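Search the boards
Search titles, authors, posts Go

Last updated in August

Is The Ferry to Klinhom too sad for a five-year-old?

mossyshelf
So my sister mailed us The Ferry to Klinhom by Sunee Prasertsri and I read it by myself first, standing at the kitchen counter, and cried into the dish towel. It's gorgeous! The night pages where the river goes green and you can just see the lantern — I want those on my wall. But the grandfather doesn't come back on the last boat, and the book just sort of lets you sit there with it. My daughter is five and still asks about a goldfish. Would you read it to her now or put it up high for a year?
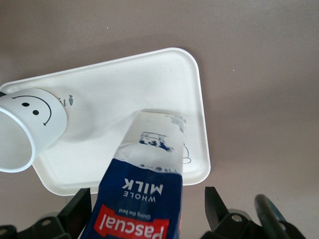
Picture Books > Read-Alouds, Ages 4 to 7

tallpaul_reads
Read it now. I did it with my three at bedtime and the only question I got was why the dog has a hat in one picture and no hat in the next. Kids take what they're ready for.

inkandoats
Going to disagree with tallpaul a little. Mine was six and he was fine that night, and then at breakfast he wanted to know which boat I'd be on. I don't regret reading it, but I wish I'd picked a Saturday morning kind of moment and not lights out. It's also long for a picture book, 40 pages, and the middle (the market part) drags if they're tired.

mossyshelf
Oh wow, "which boat." Okay. Not bedtime, got it.

quillback
The market part does NOT drag, that's the best part of the book! All those fruit sellers shouting over each other. You have to do the voices. My mango lady is sort of my aunt with a cold.

Does anybody else have the older Parkano edition? Mine has a page at the end where the girl is grown up and rowing the boat herself, and I've seen people say theirs stops at the empty dock.

inkandoats
Mine stops at the dock. There's another page???

quillback
Yes! No words on it. She's got his scarf on. I thought everyone had it until I gave a new copy to my neighbor and it was gone. Arnout Martens did the translation for both, as far as I can tell, so it's only the art that changed.

tallpaul_reads
I've seen both and I like it better without. The grown-up page tells you how to feel. The dock lets the kid decide if he might be on the next one.

quillback
See, I think that's a grown-up talking. A five-year-old staring at an empty dock wants to know if the girl is okay. The rowing page answers that.

inkandoats
With quillback on this one. I'd have liked something to turn to at breakfast. 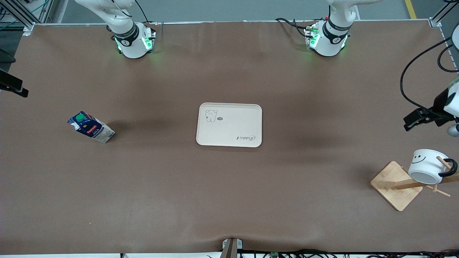 Brown paper on the table, the two white arms along the far edge.

mossyshelf
Just checked and we have the short one. Is the longer one hard to find? I'd pay for a used copy if the extra page is as nice as you say.

quillback
Try the library first. Ours files it under Martens for some reason, so search by title. If you buy used, ask the seller whether the last picture is the dock or the boat, since the covers look the same to me.

papercrane_jo
Jumping in to say if you want to warm her up to it, start with Rastden the Heron. Same author, much gentler, a heron loses his spot on the river and has to share a log. I keep a list of everything we read aloud (201 so far, I have a problem) and that one got more repeats than anything except the truck books. Eltov's Umbrella is on there too, but skip it for now. It's beautiful and it's three times sadder than Klinhom.

tallpaul_reads
Eltov's Umbrella wrecked me. Seconding the skip.

mossyshelf
Heron is on hold at the library, and I put in a request for the older Klinhom from another branch. I'm going to do it after lunch with the dog on the couch and see how far we get. If she wants to stop at the market, we'll stop at the market. I'll practice my mango lady in the meantime.

quillback
Give her a cold. Trust me.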